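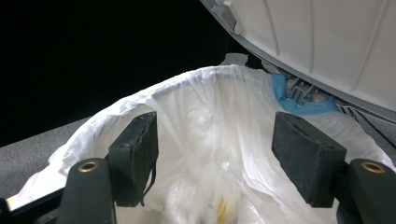
Bin Liners and Lidded Bins in Shared Kitchens: Project Report

Radek Machala
Household Systems, project 2
3/29/18

1. What I wanted to find out

Why the bag falls in. Everybody in Dundthorpe house has pulled a liner up out of the bottom of the kitchen bin with peelings all over it, and the usual answer is "buy better bags." I wanted to know if it's the bag or the way it gets put on. Original plan also had smell and recycling in it. Dropped both in October, too much for one person.

So two questions. How much overhang does a thin liner need to stay up, and does a hinged lid help or hurt.

2. Setup

Two kitchens, Dundthorpe and Grallow. Same size of bin in both, hinged lid, black rim. Liners were the thin white kind you can half see through, bought by the roll. I also got a roll of thicker Kulik bags for comparison, only used in Grallow for the last part.

A sheet of paper was taped inside the cupboard door next to each bin. Anyone changing the bag wrote down: overhang (short, medium, long), knot or no knot, and what state the old bag was in. Short means less than a hand's width folded over the rim. Long means halfway down the outside or more. Medium is everything else, which caused arguments.

Total of 451 bag changes logged across both kitchens. Lid openings I got from a cheap click counter screwed on by the hinge, Dundthorpe only. It read 2,036 when I took it off. Some of those are people playing with it, I know for a fact.

3. Putting the bag on

Method we ended up with, after a lot of messing around:

Open the bag all the way first. Shake it, don't blow in it.
Push the bottom down to the floor of the bin with your fist.
Pull the top over the rim on the hinge side first, then the front, then the sides.
Leave the folds alone. I spent ages trying to get the collar smooth and it made no difference I could find. A wrinkled one holds fine as long as theres plastic over the rim the whole way round.
Close the lid once slowly and look if it drags.

The trapped air was the big thing. If the bag goes in over a pocket of air it sits high, looks full when it's not, and then the first heavy thing (tea bags, a melon rind) takes it all down in one go and pulls the edge off the rim with it. People who wrote "fell in" on the sheet mostly also wrote "short" but several wrote "medium", and when I asked, they hadn't pushed the bottom down.

4. The lid

Expected the lid to pin the bag in place. It does a bit, at the front. At the back it's the opposite. The hinge pulls at the plastic every time it opens, and a short overhang there creeps up and then slips. You see it first as a gap at the back with bare rim showing.

Also the underside of the lid gets dirty, and the ribs molded into it are annoying to clean. A flat cloth goes over the top and leaves the grooves. Old toothbrush and dish soap worked. Did this every second bag change for a while and then less.

5. Small stuff

Light things behave differently from heavy ones. A wrapper or a bottle cap gets caught in a crease partway down and stays there, sometimes behind a fold so you only see the color through the plastic. Doesn't matter for whether the bag holds, but it does mean the bag isn't filling evenly, and stuff on one side pulls on one side. Worth pressing the bag back to the wall before it gets half full. Things that drop between the bag and the bin are worse, they stay there until somebody washes it out.

6. Results, short version

Long overhang: hardly ever fell in, either kitchen. Looks untidy, Grallow people complained.
Medium: fine if the bottom was pushed down properly.
Short: bad. Worst with the lid.
Knot in the collar to tighten it: helped with short bags, but it's a pain to undo and twice it tore.
Kulik bags: stayed up better at medium, about the same at long. Not enough changes logged to say more then that.

7. Problems with the study

People guessed at the overhang. The Grallow sheet got wet and I had to copy it out again, some rows are from memory. Nobody logged anything over the break. The click counter counts a half open the same as a full open. I should have measured with a ruler for at least the first month instead of trusting "medium."

Aguiar's handout from week four says to define categories before collecting. I defined them after a week, so the first entries were sorted again by me.

8. What I'd do next

Mark a line on the outside of the bin with tape and see if people pull the bag down to it. Costs nothing. Also try a bin with a loose inner ring in place of just the rim, Grallow has an old one in the basement.

Log sheets in the appendix, Dundthorpe first.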